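Clearing a cluttered table: can any machine do it yet?
Home Automation Talk > Robots and Chores > General 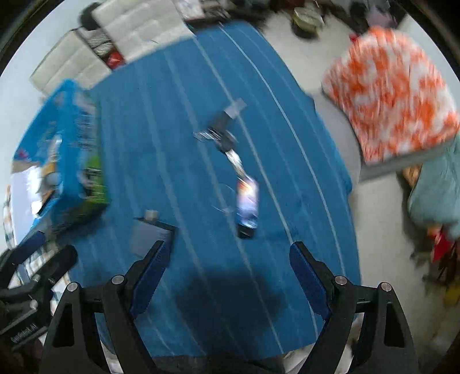
torque_ledger
Posted 25/09/2026

My question is narrow. Take a table with a cloth on it and a mix of small things on the cloth, none of them in any order. Two arms, parallel-type jaws with compliant pads, one operator's worth of training material. Can a machine available to a private buyer clear that table to a set standard without a person stepping in?

The standard I would use:

Every small item ends up in the correct bin or spot.
Nothing is dropped from table height.
The cloth stays where it is.
Boxes and cartons stay upright unless they are the thing being moved.
Total time under 15 minutes.

I went through the published material for the Emov home unit and the Batora two-arm kit in August. Both show tables. Both show bare, hard, matte tables, with the items set well apart. Neither says anything about cloth. I would like replies from people who have run one of these on a real table.

pallet_jack_36

Short answer, no. Longer answer, it depends on which line of your standard you are willing to drop.

We have the Batora kit at work on a packing bench. It picks cartons, bottles, and rigid parts, and it does that all day. The bench has a rubber mat that is screwed down. When the mat was loose we had a stop every few cycles, and the log said the same thing each time: surface moved, plan no longer valid. I would expect a tablecloth to be worse than a loose mat in every respect.

Seraina Gruber

I would separate the cloth into two problems.

The first is mechanical. A fingertip that goes down for a flat object touches the cloth before it gets under the edge of the object. With a soft pad the friction against fabric is high. The pad drags the cloth, the cloth drags the object, and the jaws close on a fold. You now have a pinch of fabric and an object that has rotated.

The second is perception. A striped cloth gives the depth estimate false edges, and a ripple in it changes the height of everything standing on it by a few millimeters. For a mug that is harmless. For a thin flat item it is most of the item's thickness.

On your list, I would expect the third line to fail first and the fifth line second.

torque_ledger

Agreed on both. Would you accept clips on the cloth as a fair change to the test? Four clips, one per corner. People do that outdoors.

Seraina Gruber

I would accept it as a different test. Clips hold the border. The middle of the cloth still bunches. You would also have to decide whether the machine is allowed to hold the cloth down with one hand while the other hand picks. That is what a person does without thinking about it, and it is the reason I would never buy a one-arm unit for this.

mildred_ohms

I think this thread is too pessimistic. I have had the Emov unit in the house since August. It clears our kitchen table after dinner. No cloth, I admit that. But the table is not tidy, and the items are not spaced out. There is mail, there are pens, there is usually a toy or two. It gets through it. It is slow and I don't care that it is slow, it runs while I am doing something else.

The standard in the first post looks written so that everything fails it.

pallet_jack_36

Do you have numbers? How many items, how many it leaves, how many it drops?

mildred_ohms

I kept a list for one evening after reading this. 24 items on the table. It put 15 where they belonged. It put several in the "unsure" tray, which is a feature, it is supposed to do that. 2 went on the floor. The rest it left alone.

pallet_jack_36

So 15 of 24 with no cloth.

mildred_ohms

15 of 24 that I did not have to do. I know what you are going to say. I still count it as useful.

kerf_and_burr

You two are arguing about different words. The first post asked whether it can do the chore. mildred_ohms is saying it can reduce the chore. On a shop floor we treat those as separate purchases with separate budgets. A machine that does a job replaces a station. A machine that reduces a job gets added next to a station, and somebody still stands there.

For a shop the second type rarely pays. In a house it might, because the somebody is there anyway.

What does the Emov do with thin plastic? Film, bags, clear packaging. That is what kills us. Our camera sees through it and the planner sends the jaws to the thing behind it.

mildred_ohms

It leaves clear plastic alone. All of it. I assume it does not see it.

Seraina Gruber

Leaving it alone is the better failure. The Kwok vision module we tested would report clear packaging as present, with high confidence, and place it several centimeters off. The arm then reached for air and logged a successful grasp because the jaw encoder read fully closed.

This is an argument for pads with contact sensing. Jaw position alone tells you the gap. It does not tell you what is in the gap. For a thin strip or a sheet, "closed on the object" and "closed on nothing" differ by less than the backlash in a cheap linkage.

torque_ledger

What resolution would you want?

Seraina Gruber

For paper and film, I would not try to do it from position at all. Use the pad. A textured elastomer pad with any kind of shear signal will tell you whether something is slipping between the fingers. The price of those has come down. The wear life has not improved much. We changed pads every 36 hours of run time, and cloth was harder on them than steel parts were.

pallet_jack_36

36 hours is two weeks in a house and two days in a shop. Worth keeping in mind when people say home units need to be cheaper. They also need to last much less.

lint_trap

New here, I follow the training-data side more than the hardware side. A question for torque_ledger. You wrote "one operator's worth of training material." Do you mean demonstrations recorded with hand-held jaws, where a person does the chore with the same gripper the robot will have?

torque_ledger

Yes. It is the only method I have seen where the cluttered cases get recorded in any quantity. With teleoperation it takes so long to do one table that people clean the table up first to save time, and then the machine learns clean tables.

lint_trap

Then I would push back a little on the pessimism too. The hand-held recordings I have worked with are full of tables like the one you describe. Patterned cloth, boxes standing about, chairs pushed in close, things on the floor beside the table. The variety is there. What is thin is the recovery. A person with jaws in each hand almost never drops anything, so the machine sees very few examples of what to do after a drop.

kerf_and_burr

That matches what we see. Ours is fine until something goes wrong once. After that it has no idea. It will carry on placing parts into a tray that it knocked sideways.

Seraina Gruber

There is a second gap in hand-held recordings. The person walks. If the far side of the table is hard to reach, the operator takes a step and reaches in from another angle. A machine bolted to a stand cannot use that demonstration, and a machine on wheels has to get past the chairs to use it. Upholstered seats close to the table edge are the normal case in a house. Most of the published floor plans I have read assume they have been moved.

mildred_ohms

We do have to pull the chairs out for ours. I forgot to mention it because I do it out of habit now.

pallet_jack_36

Then that is part of the chore and the machine did not do it.

mildred_ohms

It takes me less time than it took you to type that.

torque_ledger

Both points go in the notes. I am revising the test as follows.

Case A: bare table, chairs out.
Case B: bare table, chairs in.
Case C: cloth, clipped.
Case D: cloth, loose.

Same set of items in each. Mix of rigid, thin flat, clear, and soft. At least one tall light box that falls over if touched at the top. Score items placed, items dropped, items left, cloth displacement measured at each corner, and total human contact time including any furniture moved before the start.

kerf_and_burr

Add cloth displacement at the center. Seraina is right that the corners will tell you very little once it is clipped.

Also fix the lighting and write it down. An arm over a table throws its own shadow on the work. On dark fabric that is enough to lose a dark object. We lost black grommets for a month before somebody stood there and watched it.

lint_trap

And record whether the box is full or empty. An empty tall carton behaves completely differently when the knuckle side of the gripper brushes it. Planners tend to check the fingertips for collision and treat the linkage behind them as narrower than it is.

torque_ledger

Added, all three. Does anyone have access to a Divis arm? They claim cloth handling, and their manual has a section on laundry, but laundry is the opposite problem. There the fabric is the object. I want it to be the thing that stays still.

pallet_jack_36

We had a Divis in on loan. It folds towels. I did not try it on a table. The jaws open wide, wider than the Batora, which helps with boxes and hurts you in tight clutter because the outer links swing out and hit the neighbors. I would put it ahead on Case A and behind on anything crowded.

Seraina Gruber

My estimate, for the record, so that I can be held to it. Case A passes on everything except clear plastic. Case B fails on time. Case C places more than half the items and moves the center of the cloth. Case D stops early with a fault.

mildred_ohms

I can run A and B on mine. I don't own a tablecloth, but I can buy one. Striped or plain?

torque_ledger

Striped, please. Send me the dimensions and I will get the same one.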